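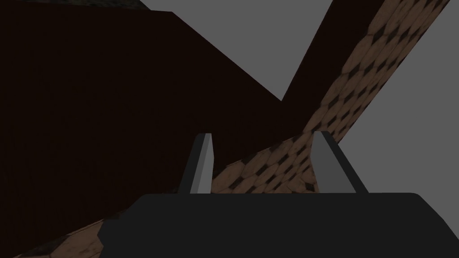 How to Reconcile a Fixed Asset Register to the General Ledger

A fixed asset register is the detailed list behind the fixed asset balances in the general ledger. Each line holds the cost of an item, the date it was placed in service, its useful life, the depreciation taken so far, and the net book value. The two records should agree by asset class at every reporting date. In a small company they often drift apart between audits, and the difference is then found in November, when the year-end work starts.

The steps below assume straight-line depreciation and a register kept in a spreadsheet or a basic asset module. The sample figures come from the Tolancombe site register, which has 268 lines and a capitalization threshold of $800.

Step 1. Fix the cutoff

Choose a month-end and close it in the ledger before you export anything. Run the trial balance and the register report for that same date. If the register calculates depreciation on demand, save a static copy. Label both files with the period and the name of the preparer.

Step 2. Total the register by class

Sort the register by asset class and subtotal three columns: cost, accumulated depreciation, and net book value. Check that cost less accumulated depreciation equals net book value on every line, as well as in the total. Lines where someone typed over a formula will show up at this point.

Fully depreciated items stay in. At Tolancombe that is 88 lines. They carry no net book value, but their cost and accumulated depreciation are still in the ledger until the items are retired.

Step 3. Compare with the ledger

Set up a sheet with one row per class and these columns:

Cost per ledger
Cost per register
Difference
Accumulated depreciation per ledger
Accumulated depreciation per register
Difference

Do not net the cost difference against the depreciation difference. A disposal entered in the register and missed in the ledger creates both, and for an old asset they may cancel out almost exactly.

Step 4. Trace additions

Pull the ledger detail for each cost account and match every debit to a register line. Unmatched debits usually fall into one of these groups:

Invoices below the threshold, posted to the asset account by mistake. Reclassify to expense.
Freight and installation posted on a later invoice. Add to the cost of the related asset.
Deposits on items not yet delivered. Move to a prepayment or construction in progress account.
Repairs. Expense them unless they extend the life or capacity of the item.

A Multau invoice in the sample file covered both a shelving unit and a service call. The shelving was capitalized and the service call went to repairs – one invoice, two accounts.

Step 5. Review how items are split 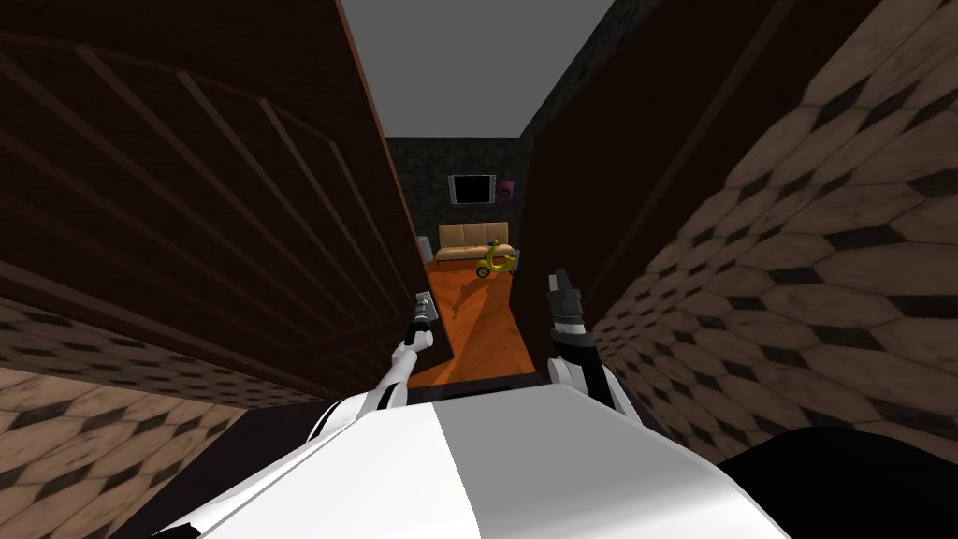

A register line should match the level at which the company expects to replace things. If one part of an item is a large share of the cost and wears out on its own schedule, give it a separate line and its own useful life. Some accounting frameworks require this, while others allow it and leave the choice to policy. Take a machine with replaceable tooling. It can be carried as a single asset with one life, or the tooling can be set up on its own lines if they are significant in cost and are expected to be replaced sooner. When you split an existing line, the new lines must add back to the original cost and the original accumulated depreciation. Keep the old asset number in a reference column.

Step 6. Trace disposals

Match every credit in the cost accounts to a retired line. Then work in the other direction: send the list of active lines to each department head and ask which items are no longer on site. For each confirmed disposal, post the following:

Debit cash or receivable for any proceeds
Debit accumulated depreciation for the balance on that item
Credit the asset account for original cost
Debit loss or credit gain for the remainder

Step 7. Recalculate depreciation

Test a selection of lines by hand. Subtract salvage value from cost, divide by the life in months, and multiply by the months in service, up to the full life. Confirm which convention applies in the first month (full month, half month, or actual days), and that ledger and register use the same one.

Step 8. Post and sign off

Post the correcting entries, rerun both reports, and attach the final comparison to the reconciliation. Any difference left open needs a description, an owner, and a target period for clearing it. The preparer and the reviewer should be two different people. In the Tolancombe file, Daryna Zinchenko prepares and Hernán Arboleda reviews.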